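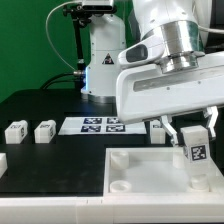
WORLD NEWS FOR YOUNGER READERS

What is a ceasefire, and why do people get so excited about one?

By Hanne Ingvarsson
8/13/22

If you have had the radio on at breakfast this week, or if there's a grown-up in your house who likes to talk back to the television, you have probably heard the word "ceasefire" a good many times. It has been in every report from the border between Skonine and Stindurine, and several of you have written in to ask what it means, so let's sit down with it properly.

The word is really two words squashed together. To "cease" means to stop, and "fire" here has nothing to do with flames or campfires. It means firing weapons. A ceasefire is an agreement between the sides in a war to stop shooting at each other, starting at a time they have all accepted. Somebody usually writes down the exact hour, and even the exact minute, so there can be no muddle over it.

Is it the same as peace?

Not quite, and this is the part that puzzles grown-ups too! Think of a board game that has turned into a terrible quarrel. Your uncle walks in and says, "Everybody put the pieces down." You all do. The shouting has stopped, and what a relief, but you still haven't agreed who moved what, or who was being unfair, or whether you're going to carry on playing. A war is far more serious than any game, of course, but a ceasefire is a bit like that moment with the pieces down. The arguing over the big questions still has to happen, only now it can happen with words.

When the big questions have been answered and everyone has signed their names, we call it a peace treaty. Some ceasefires lead to one quickly. Others go on for years and years with no treaty at all.

What happens when the shooting stops?

Quite a lot, and often in a hurry. In July, when the first short ceasefire began along the border, it lasted just 18 hours. In that time 1,313 people were able to leave the town of Banduswood by bus and go to stay with relatives or in schools farther away (with their cats and their grandmothers and their bags of clothes, all packed in together). Trucks went the other way with flour, medicine and clean drinking water. Engineers mended a power line.

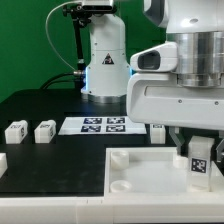 A white block with a black-and-white marker on its front, in a shallow tray.

The new ceasefire is meant to last longer, and the people in charge of aid hope to bring food boxes to 1,725 families before it ends.

Who checks that everybody is keeping the promise?

Very often it is people called monitors, or observers. They come from countries that are not part of the war, and they don't take sides. Seo-ah Um has been a monitor on the border since spring, and she told me that most of her day is spent listening, driving slowly and writing things in a notebook. If she hears a bang, she writes down when she heard it and which direction it came from, and then her team goes to both sides and asks what happened.

Sometimes a ceasefire is broken. It may be on purpose, or it may be that a message didn't reach a group of soldiers in time. One broken promise doesn't always mean the whole agreement falls apart, although it does make everyone very nervous, and the talking gets harder for a while.

What if the news makes me worried?

Lots of children feel that way, and plenty of adults do as well. It's perfectly all right to turn the news off and go and do something else. It can also help to tell a parent, a teacher or anybody you trust exactly which bit is bothering you.

Words to know

Border: the line where one country ends and another begins.
Treaty: a written agreement between countries.
Monitor: a person who watches to see whether an agreement is being kept.
Aid: food, medicine and other help sent to people who need it.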